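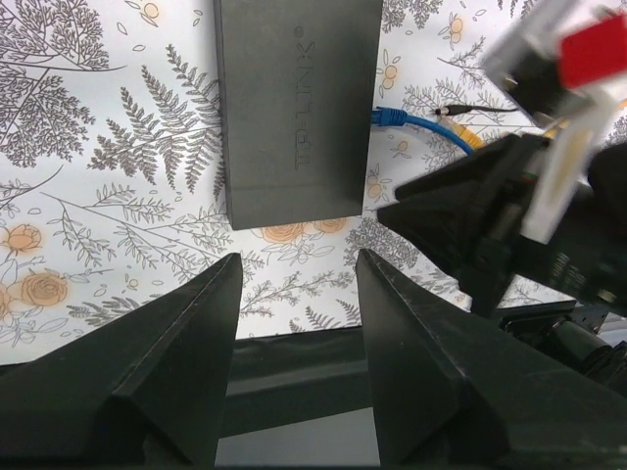
The TP-Link box between the fingers, with the second arm coming in from the right.

Makers > Interviews > Two-armed builds

Mulugeta Sisay was already talking about cables when I came through the door, and I don't think he stopped until I left. He and Rajkumari Kashyap have been building a pair of robot arms in the shared workshop at Linville, on evenings and the odd Monday, and they've called the whole thing Odonia (her choice, he wanted a number).

I asked why they were practising on network kit. "Blocks are dull," said Rajkumari. "Cables flop about! You grip the box, the lead moves, and everything you planned is a bit wrong." The job they've set themselves is to have one arm steady the box while the other sees to the plug.

They're 139 tries in. I got a long and very happy lecture on fingertips, which Mulugeta has redrawn 17 times. "The early ones were too fat," he told me. "They'd nudge the thing away before they closed. I like a narrow tip, she likes a wide one, so we argue."

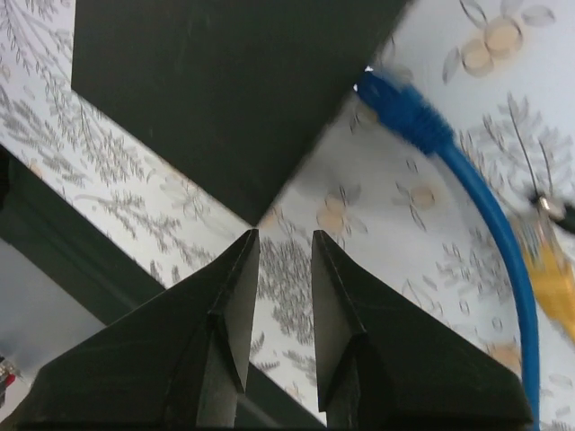

Fingers open, blue cable looping off to the right.

The view down between the fingers is what they steer by, and I had a go myself. It's much harder than it looks! I kept drifting left and Rajkumari kept saying "other left" very kindly. Every try gets saved, and they want 500 before they let the arms do it on their own.

And the money? Mulugeta pulled a face. "£442, and please don't ask about the motors we cooked." Next they'd like softer pads on the tips, then a second go at the wrist, which he says wobbles. I couldn't see it. He could.

Comments

Trilok Malhotra: What are you using for the wrist bearings? Mine wobble too.

Jitendra Vashisht: Wide tips. Rajkumari is right.

Mohandas Pisharody: Lovely read, would like to hear more about the cooked motors please.

Last updated: January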